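Unit 7: Permits, Limits and Who Sets Them

Handout revised 25 Jan 2018

Read this before the section meeting. It covers how a limit on air pollution from a factory or power plant gets written, what ends up in the permit, and how the permit is enforced. Vehicle standards are in Unit 8.

1. Two kinds of limit

An ambient standard says how much of a pollutant may be in the outdoor air of a region. It does not apply to any one source. An emission limit says how much may leave a particular stack, vent or process. A plant cannot violate an ambient standard by itself, but it can violate its emission limit, and that is what shows up in court papers.

Students mix these up every year on the midterm. If the number is tied to a place on a map, it is ambient. If it is tied to a piece of equipment, it is an emission limit.

2. Technology-based and health-based limits

A technology-based limit starts with the equipment. The agency looks at what similar plants have installed, what it costs and how well it performs, and sets the limit at a level a well-run plant could meet. The plant is usually free to get there some other way.

A health-based limit starts with the people breathing the air. The agency reviews the medical studies, picks a level it considers protective, adds a margin of safety, and works back to the sources. Cost may or may not be allowed into that decision, depending on the wording of the statute. Always read the statute first. The word "feasible" and the words "requisite to protect" lead to different places.

3. The Fatgate problem

We will use the same made-for-class facts through September's problem set and again here. Fatgate is a rendering plant with two boilers. The older boiler has a permit limit of 70 tons of sulfur dioxide a year. The company wants to replace a burner and run longer shifts, which would raise output to 300 tons. The company calls the work routine maintenance. The state agency calls it a modification.

Questions to think through: Does it matter that the burner is the same model as the old one? Is the increase measured against what the boiler was allowed to emit or against what it did emit? Who has to prove it?

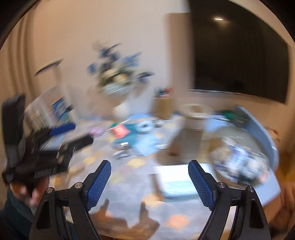
Two black grippers over a cluttered tabletop. The nearer one has blue ridged pads.

4. What is in a permit

A typical operating permit has the emission limits for each unit, the monitoring method, the recordkeeping rules, the reporting schedule and a certification signed by a company official. The monitoring section is the part lawyers skip and engineers argue over. A limit averaged over a year is much easier to meet than the same rate averaged over an hour, so the averaging period is really part of the limit.

Some permits also carry a startup and shutdown clause. Older ones excuse all excess emissions during those periods. Look for this when you read the Etetti permit in the course packet (page 345). The clause is in an attachment and is easy to miss.

5. Enforcement

Most cases begin with the company's own reports. The agency compares the reported figures with the permit and sends a notice. Many notices end in a settlement with a penalty and a schedule of repairs. Inspections matter more for small sources that report little.

Citizen suits are the other route. The plaintiff needs standing, must give notice ahead of filing, and is generally blocked if the government is already diligently pursuing the same violation in court. The Trulach reading turns on what "diligently" means. Pay attention to the dates of the filings.

6. Comparison reading

The Guimarães case study is short and covers a permit system where the city has a seat at the table from the start. Compare the public comment stage with the one in section 4 of your outline. Do not spend time on the appendix tables.

For next time

Finish the Trulach and Guimarães readings. Write one page on the Fatgate burner, taking either side. Bring a paper copy of the Etetti permit with the averaging periods marked.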